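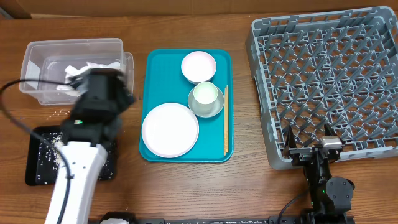
Beca Lewis asked, after reading the first draft of this card, why the operating rules take up more room than the data fields. Her view was that people who download a set of recordings want the column names first and will skip the rest. The column names are now in their own file, fields.txt, and the rules stay where they were.

Sastness Table Clearing Set
Data card and working rules

What is in it

Recordings of two-arm table work: dishes, cups, bowls and chopsticks on a serving tray, a dish rack, and containers for scraps and used tissues. Each recording is one attempt by one operator. The set has 365 attempts, split like this:

train: 151 + 98 (two collection rounds, kept in separate folders)
validation: 85
held back: 31

The held-back attempts are not in the download. Write to Eirlys Morris if you want a policy scored against them.

Rules for operators

1. Check the emergency stop before the first attempt of each shift and again after any break. Press it, see both arms go limp, release it, log it.

2. Hands stay off the table while either arm is live. If a cup rolls or a plate ends up where it shouldn't, stop the attempt, disable both arms, then reach in.

3. One person drives, one person watches. The watcher holds the stop and does not use a phone or laptop.

4. Chipped or cracked dishes come out of use at once. We lost most of a morning in June to a bowl that broke under grip – the pieces got into the joint of one finger.

5. Cables must have slack at full reach. Move each arm slowly to its limits before recording and watch where the cable goes. A cable that drags over a container will tip it sooner or later.

6. Speed limits are set in the Drillo controller config and are not to be changed at the station. Ask Iolo Mathias. If he is away, the limits wait until he is back.

7. Scraps are dry material only. No real food, no liquids in cups.

8. Wipe down the table between operators. Loose bits may stay during an attempt and should not be tidied for looks.

Rules for labels

An attempt is a success only if every piece of tableware is in the rack and stays there for the last part of the recording with both arms withdrawn. A plate leaning on the outside of the rack is a failure. Chopsticks count as tableware.

Mark "assisted" if anybody touched anything after the start signal, even to straighten the tray. Assisted attempts are kept in the set. They can't be marked as successes.

Don't delete failures. Early on, Dilwyn Price found 116 attempts in the old Ifans archive with no failures at all, which told us the operators had been throwing them out. Nothing from that archive is used here.

Labels are done by a person who did not drive the attempt. A second person checks every label in validation and the held-back part. Where they disagree, the comment field says so and the stricter label stands.

Known problems

Fast arm moves are blurred in the fixed camera view. Use the joint readings for timing.

Parts of the table can be hidden behind an arm, including whatever is under the wrist. Labelers use the last clear view and write "hidden" in the comment field.

In the second round the clock on the Wirnus logger ran ahead of the camera clock. The offset is stored per file as clock_shift and has not been applied.

Changes to this card

Send them to Llinos Rowlands as plain text, with the rule number in the subject line. Changes to rules 1 to 3 need a second sign-off and take effect at the start of the next shift – never partway through one. Old versions of the card are in the history folder.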